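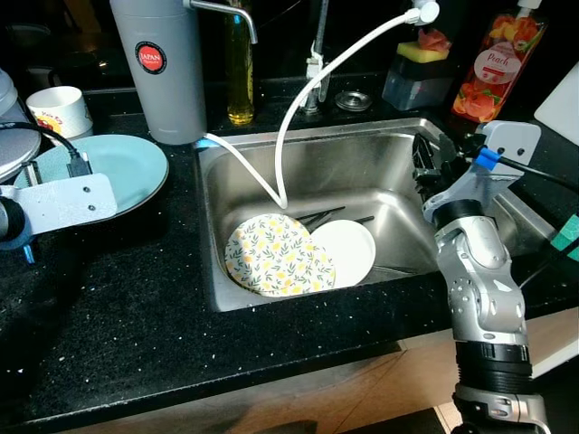

Issue 15, page 2

Washing Up by Hand: Frequently Asked Questions

These are the questions that come up most about the shared kitchens at Niststead. Last updated 2018-11-17. For the stove, the refrigerator and the trash, see the other pages in this issue.

Is there a dishwasher?

No. Everything is washed by hand in the kitchen sink. The kitchens were refitted when the Mousavi building was converted, and the counters were kept in one piece, with the sink set into them. There are no plans to cut into them for a machine.

What should I do before I start?

Scrape the plates into the food bin. Take everything out of the sink, including anything lying on the bottom, and rinse the basin. Put the plates you haven't washed yet on the left side of the counter and leave the other side for clean ones. If you're only washing a plate and a cup you can skip the sorting.

What order should I wash things in?

Glasses and cups first, then chopsticks and other utensils, then plates and bowls, then pans. Change the water when it gets greasy or when you can no longer see the bottom of the sink.

Can I leave plates standing in the sink?

For a few minutes, yes. Two plates leaned together on edge, like the flowered one and the white one at the top of this page, will rinse more easily than two lying flat. Don't lean more than a few at a time. They slide on the steel and the rims chip.

Please don't leave dishes in the sink overnight. The next person needs it for filling the kettle and rinsing vegetables.

Can chopsticks soak?

Lacquered and wooden ones should not. The finish goes dull and the tips start to split. Wash them under running water with the soft side of the sponge, wipe them and put them away when they're dry. Metal utensils can soak as long as you like, within reason. Check under the plates before you let the water out, as chopsticks are easy to miss there.

Which soap do I use, and how much?

Use the bottle next to the sink. It's usually a pump bottle, and the scent depends on what was on sale (peach, most recently). One pump on a wet sponge does a normal load of plates. Add another for a pan that had oil in it. Hand soap leaves a film on dishes, so please keep the two apart.

We tried the Nalel concentrate for a while and went back to ordinary dish soap. People were using it undiluted and the plates came out sticky.

Which side of the sponge is for what?

The soft side is for plates, cups and anything with a printed or painted pattern. The scrubber side is for pans and the sink itself. Don't use the scrubber on patterned plates. Small flowers and leaves wear off faster than you'd think, and a few of the older plates from Celthorpe have lost most of theirs.

Squeeze the sponge out and put it back on top of the soap caddy when you're done. A sponge left in the basin starts to smell within a day.

How often is the sponge replaced?

Every 10 days. If it smells before then, throw it out and take a new one from under the sink.

Can I wash dishes with water from the filter?

Please use the main faucet. The tall gray filter on the counter is for drinking water, tea and rice. Running dishwater through it wears out the cartridge, and it's slow anyway. Try not to splash soap on the spout, and don't pull on the thin tube at its base when you reach over for something.

What are the plate colors for?

Nothing official. The plates were bought at different times and there are only a few of each color left. Some households in the building keep one color per person and find that it helps. Elfriede Nägeli on the second floor has done it with her kids for years, and her rule is that you wash your own color before you go to bed. You're welcome to copy it. It doesn't apply to the kitchens everyone shares, where any plate can be used by anyone.

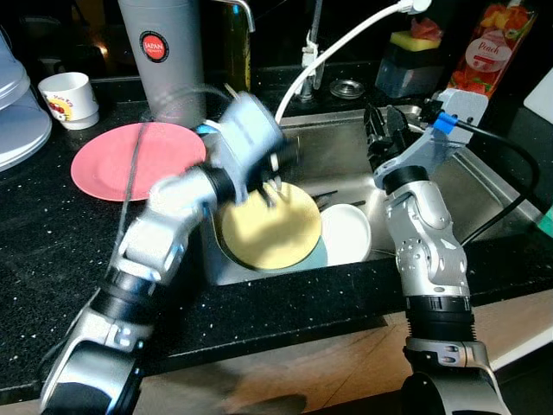
Yellow plate and white bowl in the sink, salmon-pink plate on the counter.

How do I wash bowls so they don't hold dirty water?

Wash the inside first, then the outside, then the foot, where grease collects. Stand the bowl on edge to rinse it. On the rack, put it upside down and tilted a little so the water can run off.

How do I stop plates from knocking into each other?

Pick up one plate at a time and hold it by the rim. Put heavy plates at the back of the sink and lighter ones in front. If you have more than a small stack, leave the rest on the counter until there's room. Most chips happen when someone pulls a plate out from the bottom of the pile.

Something is stuck on and won't come off. What now?

Fill the sink with hot water to just over the plate, add one pump of soap and wait 15 minutes. For rice and egg, start with cold water. Use a wooden spatula on anything that still won't move. No knives, please, and no steel wool.

What do I do with the drain parts?

The strainer stays in the sink while you wash. Empty it into the food bin afterward, rinse it and put it back. The round metal cap can sit on the counter by the faucet when it's not in use. If the water is draining slowly, clean the strainer before you try anything else.

How should I leave the counter?

Wiped and dry. The black speckled surface hides crumbs and water very well, so wipe it even if it looks clean, and run your hand over it to check. Go behind the faucet and around the bottles too. The cooking oil bottle tends to leave a ring, so lift it up and wipe under it.

Hard water leaves white marks that show up later. A cloth with a little vinegar takes them off. Don't let vinegar sit on the counter.

I broke a plate. Who do I tell?

Wrap the pieces in newspaper, put them in the trash (glass recycling doesn't take them) and write it on the sheet inside the cupboard door. There's no charge for a single plate. Replacements are bought in November.

Who do I contact about a leak or a blocked sink?

Call extension 1281. Turn off the valve under the sink first if water is coming out where it shouldn't.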